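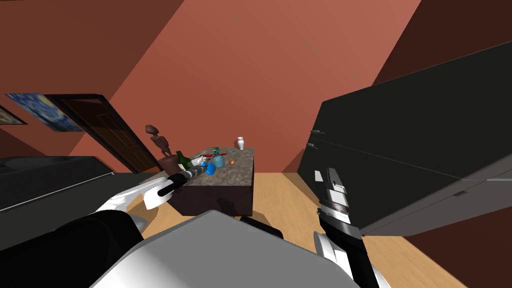 Figure 3. Simulated room with terracotta-red walls, a small table with a blue cup, and a tall black refrigerator. Two robot arms in the foreground.

4.2 Walk-to-school week and the crossing diary

The second strand of the program ran in September and was handled almost entirely by the schools. Two took part, Gullorora Primary and the Skendero Road school. Both sit on the same bus route, both have a gate that opens straight onto traffic. Gullorora has a painted crossing. Skendero did not have one at the start of term and still doesn't.

Students in grades three to five were given a crossing diary (Appendix B). One page per day, four boxes: where I crossed, who I was with, did I stop, did I look both ways. Parents could sign but did not have to. We wanted the diary short enough to fill in before the first bell. Earlier drafts had seven boxes and the teachers who saw them said no.

In all 70 students kept the diary for the full period. Another 15 started and stopped, mostly in the second week, and are left out of what follows. Missing pages were treated as missing, not as "did not stop".

Three things came out of the diaries.

First, who the child walks with. Students walking with an older brother or sister reported stopping at the curb less often than those walking alone. We did not expect this. Teachers did. One grade four teacher wrote in her log that the little ones "just follow the bag in front". Adults were better, though several diaries mention a parent on the phone.

Second, place. At Gullorora most crossings were at the painted lines on the way in and anywhere at all on the way home. Afternoon is the problem. The snack kiosk is across the road from the gate, and the kiosk comes up again and again in the "where" box, sometimes as a drawing. At Skendero the crossings were spread along the whole wall in both directions, no pattern we could find.

Third, the looking. Nearly every page says yes to "did I look both ways". We don't beleive this box. Kpodo sat at the Gullorora gate on several afternoons and saw plenty of children look one way, or look while already running. The box should probably be dropped or turned into a question with more than one answer. See 5.1.

4.3 Assembly and poster work

Each school held one assembly. Format was left open. Gullorora did a short play with a cardboard bus, Skendero did songs and a poem in two voices. Posters made in class went up at the gates afterward, and a leaflet based on the best of them was printed, 700 copies, by the Dandeck print shop, and handed to families and to drivers at the bus stand. Reading age of the leaflet was kept low on purpose. Drivers took it politely. We have no measure of whether it was read.

What we can say is that the poster slogans turned up later in the diaries. "Stop at the curb, not on it" was a Skendero slogan and appears word for word in diaries from that school, and in a few from Gullorora, presumably by way of cousins and the bus. Munteanu's slogan recall sheet (Appendix C) was used in week three only, so no before and after comparision is possible. A pity. The sheet was not ready in time.

4.4 Teacher logs

Logs were kept by 7 teachers. Quality varies a lot. Some wrote half a page a day, some one line a week. Main points, in no order:

Time. Ten minutes a day was promised and it took longer, above all in grade three where the diary had to be read aloud.

Wet mornings. Students get dropped off by car right at the gate, cars stop on the crossing itself, and the diary has no box for that. Several teachers raised it on their own.

Reflective bag tags were popular but got swapped and lost. Teachers suggest sewing them on.

Requests for a session with parents came from both schools. Kpodo has an outline for one, evening slot, held at the gate and not in the hall so that the crossing can be walked together. Not yet tried. The Skendero teachers also want the missing crossing raised with the town before any more lessons are planned, and a letter has been drafted.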